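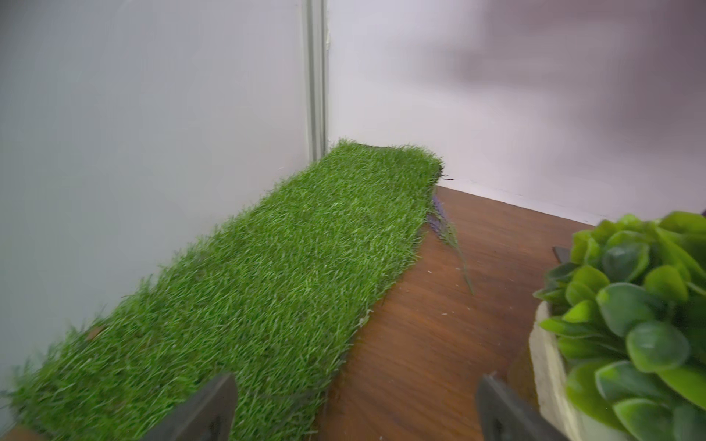

*Haris Jurić*

# 7 Green Without Growing

Artificial turf is sold on a promise: a lawn with no work. Treat that promise with suspicion. The catalogue from Femach, a supplier we return to in Section 2, lists 374 grass products and describes nearly all of them as "lifelike". Lifelike to whom, and from how far away?

A narrow strip laid on reddish-brown wood gives a fair test. The green is bright and even, more so than most lawns manage in October. The blades do lean in different directions, which helps. Then the far end meets the wall and curls up, and near the other end a brownish patch shows among the blades. A sprig of what looks like artificial lavender, half under the edge, does little to persuade me.

This chapter asks what such materials are good for indoors, and how to judge a sample before paying for a roll.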